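Trovach Releases Plolow 2 Grasp Planner, Along With the Runs It Lost

Trovach today released Plolow 2, a grasp and motion planning package for single-arm tabletop robots. The company is also publishing the complete log of its in-house test, failures included, and is asking customers to read the log before they read the feature list.

"Our industry has a demo problem," said Caroline Rweyemamu, head of product at Trovach. "You see one clean pick in a video and you have no idea how many takes it took. We have been guilty of that too. I would like people to doubt us a little and check."

The test covered 683 pick attempts with mixed household objects, run against the previous version of Plolow on the same arm. Every attempt is in the log with the planned path, the path the arm took, the gripper force and the planner's own confidence score. Attempts that an operator stopped are marked as failures.

What changed in version 2:

Replanning now happens while the arm is moving. The old version planned once and committed.
Grip force is set per object from the first moment of contact. Users can cap it by hand.
The confidence score is shown before each pick, and the arm can be told to wait for a person when the score is low.
Camera calibration takes 7 steps, and the tool reports the error after each one.

Trovach does not claim that Plolow 2 handles any object on any table. Clear plastic still confuses the depth stage, and thin items lying flat are often skipped. The confidence score also runs too high on objects the system has not seen, a fault the team knows about and has not fixed.

Ilir Lazarević, who leads the planning team, was cool on the subject of general-purpose claims. "If a vendor tells you their planner generalizes, ask them to what," he said. "Then bring your own objects to the meeting."

Stundden, an integrator that tried an early build, has not yet decided whether to move its cells over. "It is better than what we had," said Sigrun Hovland, an engineer there. "Whether it is 300 hours of migration better, I can't tell you. Ask me in May."

Plolow 2 is available now to current license holders. Trovach will hold an open question session on Tuesday at Fjeld, its test lab, and visitors may bring their own objects.

Soft and brittle objects remain the hardest case for the force controller, and the one where buyers should push back the most. A crumbly-looking tan piece like the one between the black fingers, with a pale green cup right beside it, asks for a light grip and a path that leaves the cup alone. One good grasp of that kind proves very little, and Trovach suggests that evaluators repeat it with their own settings before signing anything. 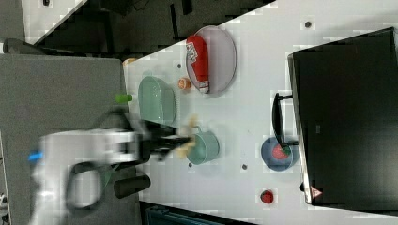
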